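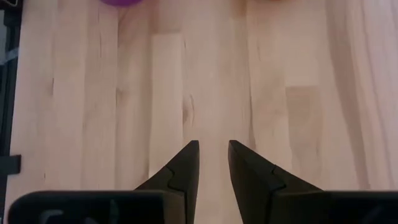

How to Oil a Butcher-Block Tabletop

A pale butcher-block top is a lovely thing to work on, and it will stay lovely for years if you give it a little oil now and then. I do mine every March, when I can finally open the windows, and again before the holidays if it's looking thirsty (it usually is).

You'll need food-safe mineral oil, fine sandpaper, a couple of lint-free rags and a free evening.

Clear everything off and wipe the wood down with warm water and a drop of dish soap. Go easy on the water! Let it dry overnight.

Next, sand lightly, always along the strips and never across them. Glued strips come from different boards, so you'll find some creamy and some closer to tan, and the odd pale patch too. Please don't try to sand those away. That's the wood's own color and it goes all the way down.

Little dark flecks are fine as they are. If you come across a slim dark split or a knot, run a fingernail over it. When the nail catches, work a bit of beeswax into the spot with your thumb and buff off the extra.

Now pour on a small puddle of oil and spread it with the grain, right out to the edges and into the corners around any brackets or rails. Leave it 6 hours, wipe off whatever hasn't soaked in, and put on a second coat. My neighbor Till Fröhlich swears by a third, and his table does look wonderful, so suit yourself.

Lay the oily rags flat outside to dry before you throw them out.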